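In Defense of the Paper Cup

When I moved to Draslow from another country, I was surprised how much people here argue about paper cups. My neighbor Pouran Hassanpour keeps hers under the sink and uses them again for glue, for paint, for seeds. Her daughter thinks this is shameful and buys her glass jars, which stay in the cupboard.

I am on the side of Pouran. A jar is heavy and must be washed, and with thick paste this is an unpleasant job. A paper cup weighs almost nothing. You fill it and put it on the table where your hand can find it. I also think that three small cups are better than one big bucket, although my friend Phúc Vương, who repairs book covers in Sillby, does not agree with me.
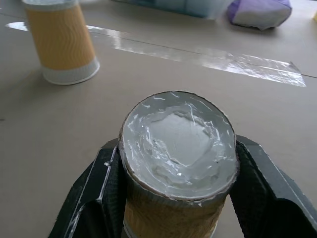 Yellow cups with white inside, on a table covered in beige. 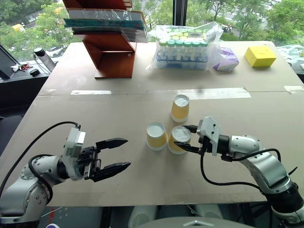
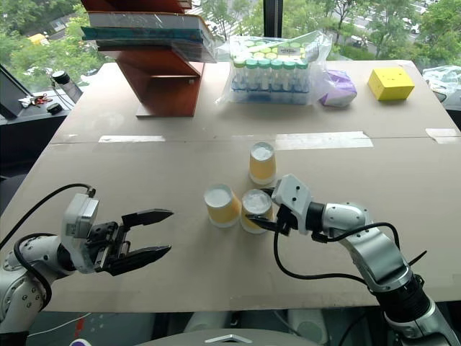
My opinion about the cover on the table is even stronger. People will pay 200 dollars for a special work mat and then be afraid to make it dirty. I prefer something plain, in pieces joined with tape, because when one piece becomes ugly you can change only this piece. A work table should permit mistakes.

Of course, there is the question of waste, and I do not want to be careless with it. Last August I kept all my used cups in a bag, and the bag was smaller than I feared. One cup that has already held coffee and then holds glue has done two jobs. I cannot say the same about most things in my kitchen, and Pouran's jars have still not done their first.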